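Subject: Re: [smalltables] Laying the table for a crowd in no room at all
From: Fernanda Rocha
List: smalltables

On a February evening, Jiden wrote:

> Hi all. We have moved and the new place has no dining room, just a
> white table at one end of the living room that has to do for
> breakfast, homework, bills and supper. I'm getting worn out by it.
> Every meal starts with me carrying armloads of stuff to the couch,
> and every meal ends with me carrying it back. Half the time the kids
> have started eating before I find the forks.
>
> So, questions for the people who have done this for years:
>
> - do you keep anything on the table between meals?
> - does it matter if the dishes match? Ours don't, at all.
> - what do you do about the work bag, which always lands there?
> - is there any point in a tablecloth?
>
> Sorry if this has all been gone over before. I looked in the archive
> and got lost in a thread about gravy boats.
>
> Jiden

Oh Jiden, welcome to the club! I read your message standing up at the counter with my coffee and I was nodding so hard I spilled it. (The gravy boat thread is a treasure, by the way. Go back and finish it when you have a free evening. It gets heated around the part about lids.)

We've eaten at one table in one room for years now, first in the apartment over the dry cleaner's and now here, and I love it more than I ever thought I would. I grew up in a house with a dining room that got used 2 times a year and smelled like furniture polish. Give me the one busy table any day.

Taking your questions in whatever order they come out.

Do we keep anything on it? Yes, fruit. Always fruit. My husband wanted the table bare and I held out, and I'm so glad. An orange sitting there gets eaten. An orange in the refrigerator drawer turns up in a month with fur on it. I don't bother with a big fruit bowl anymore, they take up a whole place setting and whatever is on the bottom gets forgotten. I just put out what we're going to eat that day, and if somebody wants half an orange with lunch they cut it right there and leave the rest for the next person to come by.

Matching dishes: no no no, please don't buy a set! I did that once. I ordered the whole Skollden set when we got married, plates in two sizes, cups, saucers, a thing for butter, and it was so heavy I could barely get it down from the shelf. I gave it to my sister and started over with whatever I liked the look of, one or two pieces at a time. What I would say is keep to soft colors if the table is white. Pale green, a grayish purple, a blue that isn't too loud. They get along with each other without any effort from you, and then the food gets to be the bright part. A tomato on a plate like that looks like a million dollars.

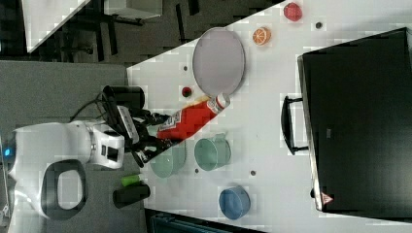

Cups with handles are worth having, even if only a couple of them. My youngest carries hers by the handle with two fingers like a duchess and hasn't dropped one yet. The Prisier ones I started with had no handles and were pretty as anything, but anybody coming to the table with soup in one had to walk very fast.

And bowls! I have strong feelings about bowls. If you only have room for one kind of dish, have bowls. Cereal, soup, salad, rice with an egg on it, the peelings from the orange. I'd eat Thanksgiving dinner out of a bowl if my mother-in-law would look the other way.

Now the condiments. I know there are people on this list who decant. Fang wrote that lovely long message about little dishes of mustard, and I tried it for a whole month, I really did, and we ended up with six little dishes to wash and a crust on every one of them. The ketchup comes to our table in its bottle. Red bottle, white cap, everybody knows what it is, and when supper's over it goes straight back in the refrigerator door. I've stopped being embarrassed about it even for company. (Fang, I still love you and I still do it your way for the pickles.)

The bag. Oh, the bag. You'll never win that one completely, and I say that as somebody who has tried a hook, a basket, a stool and a sign. A big black bag can eat up a whole side of a table, and once it's there everyone sets their plate down around it like it's a guest. What works best for us is giving it a side. The end by the wall belongs to work stuff during the day, the other end belongs to food, and at supper the bag goes under a chair. Some nights it doesn't make it under the chair and we all squeeze up, and we still get fed.

Same goes for the little things that roll off onto the floor, pens and lids and so on. I do one sweep with my foot before bed and call it housekeeping.

Tablecloth: I'd skip it on a white table. I own one, 2 if you count the Christmas one, and they live in the closet. A bare white top wipes clean in one go and you can see right away where you missed. If you want it to feel like an occasion, use cloth napkins. They're so much nicer to wash and fold and you can let the kids pick their own.

As for the carrying back and forth, here's the one trick that changed our evenings: get a tray. Any tray! Forks, napkins, salt, all of it lives on the tray, and the tray lives on the shelf nearest the table. One trip out, one trip back. The kids fight over who gets to carry it. I didn't see that coming and I plan to enjoy it as long as it lasts.

The archive does have more on this once you know where to look. Message 1086 has the discussion of shelves near tables, and 3876 is the one where everybody wrote in with what they keep on their trays. I've read that one more often than some novels.

Write back and tell us what the table looks like once you've been at it a few weeks, and what color your dishes are! I want to hear about all the odd ones.

Fernanda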